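Skanent and Tichý move the feeding of timber parts from hand to robot

Press release
Grekevholm, 2020-06-12

The joinery company Tichý in Grekevholm will let robot arms take over the feeding of wooden parts at its cutting line after the summer break. The station is developed together with the automation supplier Skanent under the project name Iltham. All 51 employees of the joinery keep their employment, and the people who work at the line today have taken part in the planning from the start.

Feeding is the work at Tichý that most employees would like to do less of. A person stands at the table, takes a block or a beam, turns it the right way, and brings it to the opening where the next step begins. On a normal shift this is repeated about 300 times. The parts are not always heavy, but the movement is the same every time, and the health service of the company has for several years pointed to it as a cause of shoulder and wrist complaints.

Until now the work in Iltham has been done in simulation. Skanent has built a model of a station with table, partition panels and robot arms, and in this model the arms practice to pick up pieces of different length and to bring them to the openings in the panel. The operators from Tichý have followed the tests on a screen in the break room and have given their comments every week in May.
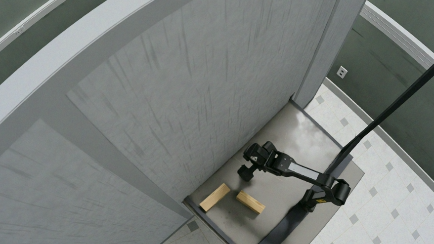
The gripper above two wooden blocks in the simulated station. Rendering: Skanent

Many of the comments were about small things. Pieces do not come to the table in straight rows, and a person corrects this without thinking about it. The arm has to learn it. The operators therefore asked that the short blocks should lie at different angles in the tests, sometimes close together, so that the gripper must find a way to take one and leave the other. They also asked for surfaces with scratches and marks in the model, as a workshop does not look like new for very long.

"In the beginning I was thinking that somebody had already decided everything," says one of the operators at the line. "Then they changed the height of the table after we said it was wrong. After that it was easier to speak up."

The long parts have been more difficult than the short ones. A beam which is held at one point can tip or turn, and if it comes to the opening with a wrong angle it will stop against the edge. An experienced operator feels this in the hands and makes a correction. For the arm, the way of gripping and the path toward the panel must be tested again and again before the speed can be raised.
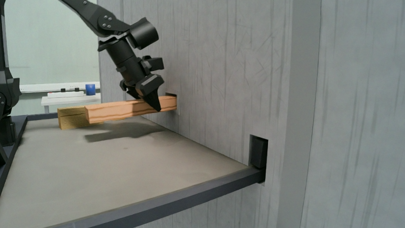

The gripper holding a long beam at the slot in the panel.
Rendering: Skanent

When the station is installed, three operators per shift will be responsible for the line, the same number as today. Their tasks will be different. They will check the quality of the timber before it goes to the table, prepare the orders, and take care of the pieces the arm does not manage. Pieces with large knots or strong bending will still be fed by hand – the company does not expect this to change in the near future.

Each operator receives six weeks of training with full pay. The training covers how to start and stop the station safely, how to teach the arm a new part size, and how to read the messages from the control system. Operators who do not wish to work with the robot station can ask for another place in the production, and the agreement with the local union says that the salary is then not reduced.

The management of Tichý underlines that the pace of the line will not be raised during the first period. The breaks will also stay as they are. The noise level at the table and the number of reported complaints will be followed up together with the safety representatives, and all employees will be able to read the results.

For Skanent, Iltham is the first project where the people at the customer's line have been in the work before any equipment was ordered. The company wants to use the same way of working in later projects, also in other trades than wood.

The delivery to Grekevholm is planned for after the summer break. Before the first real shift, a test period is carried out where the manual table remains in place next to the new station.

About Skanent
Skanent plans and delivers robot stations for small and medium-sized manufacturers.

About Tichý
Tichý produces timber parts for stairs, windows and furniture at its plant in Grekevholm.

Press contact
Skanent, Communications. Images for publication can be ordered from the press office and may be used free of charge when Skanent is given as the source.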